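Speaker notes: What to do with the winter clothes
Posted in November by the Skultlow Mending Circle | 14 comments | 9 shares

Talk length is 40 minutes plus questions. The heater in the Ghumman Room is loud, so use the microphone even if people say they can hear you.

Opening

Welcome everyone. Fire exit is the side door. Tea is at the back and there is a jar for it.

Say what the talk covers: washing wool and knits at home, fixing small holes, dealing with moths, and putting things away for the season. It does not cover leather, down or anything with a fur trim. People always ask about down jackets. Tell them to read the label and come find me after.

Ask for a show of hands: who has lost a sweater to moths? Wait for it. Then ask who has shrunk one.

Why wool shrinks

Wool fiber has scales on it. Heat, soap and rubbing together make the scales lock. Once they lock, the fabric gets thick and small and it stays that way. You can sometimes stretch a lightly felted sweater back by an inch or so with hair conditioner and cool water. A badly felted one is done. Cut it up for mittens or potholders.

Pass around the two green swatches. Same yarn, same needles, same number of stitches. One went through a hot wash. Let them go all the way to the back row before moving on, or people stop listening.

Washing

Cool water, and the same temperature for the rinse. It's the rubbing that does most of the harm, so don't scrub.

Use a wool wash or a small amount of plain dish soap. A teaspoon is enough for one sweater. Push it under and leave it for 15 minutes. Lift it out with both hands under it. Wet wool is heavy and will stretch if you pull it up by the shoulders.

Roll it in a towel and stand on the towel. This gets a laugh, but it works better than wringing. Then dry it flat, away from a radiator. Turn it over the next morning.

Someone will ask about the wool cycle on the machine. My answer is that some are fine and some are not. Test with something you don't care about. My old Bover was safe for socks and bad for everything else. I have not tried the newer ones.

Small holes

Show the Kukis darning loom if it's back from the library. If it's not, use the wooden mushroom and skip the next paragraph.

The loom has little hooks along the top that hold the lengthwise threads. It makes a neat square patch. It is slow the first time. Don't buy one until you have darned a few socks by hand and know you like doing it.

For a moth hole the size of a pea, a duplicate stitch is usually enough. Catch the live loops first. If you can see a loop about to run, put a safety pin through it today and fix it when you have time. Thread color matters less than thickness. Yarn that is too thick will pucker the fabric and pull a new hole beside the old one.

For elbows, put the patch on the inside as well as the outside. Sew it while the sleeve is over something curved. A soup can is good.

Do not spend more than five minutes on elbows. Last year I went over and had to drop the moth section, and that was what most of the room had come for.

Moths

The adult moths you see flying don't eat. The larvae do. They like dark, quiet places and dirty wool, especially around collars and cuffs. Clean clothes that get moved around are much less likely to be eaten.

Numbers from our own record book: last spring members brought 402 knitted items to the repair table. Of those, 60 had moth damage. Most of the rest were worn elbows, cuffs and popped seams. I keep this in because people think moths are the main problem, and at our table they weren't.

Freezing: bag it, squeeze the air out, leave it in the freezer for at least three days, take it out for a day, then freeze again. A home freezer should be at zero Fahrenheit.

Cedar: smells nice, fades in a year or two. Don't rely on it. Mothballs: I don't use them. Read the package and keep them away from children and pets if you do. Sticky traps tell you whether you have moths. They will not get rid of them.

Putting things away

Give the steps slowly. People write this part down.

1. Wash it or brush it, even if you only wore it twice.

2. Let it dry a full day longer than you think it needs.

3. Empty the pockets. Close zippers, button every second button.

4. Fold on a bed or another wide flat surface. Sleeves in first, then the bottom up to the collar. Knits should not go on hangers.
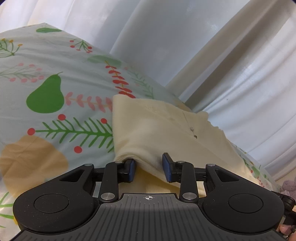
5. Stack with the heaviest at the bottom, no more than six to a box. Tissue between the light ones.

6. Label the box on the short end, the end you will see on the shelf. Write what is in it and the month.

7. Open the boxes once in the middle of summer. Shake things out, refold along different lines, put them back.

Plastic boxes are fine if the clothes are dry. Cotton bags are better in a damp house. Don't store anything against an outside wall in the Skultlow row houses. I lost a good cardigan that way.

Closing

Repair table runs through the end of the month, 10 to noon. Bring items clean, please. There is a shelf of spare yarn, some 200 balls of it, free to anyone who wants to match a color.

Handouts are by the door. Take two if you have a neighbor who couldn't come. Collect the swatches before people leave.

Contact the Skultlow Mending Circle | Text may be copied for classes | Back to top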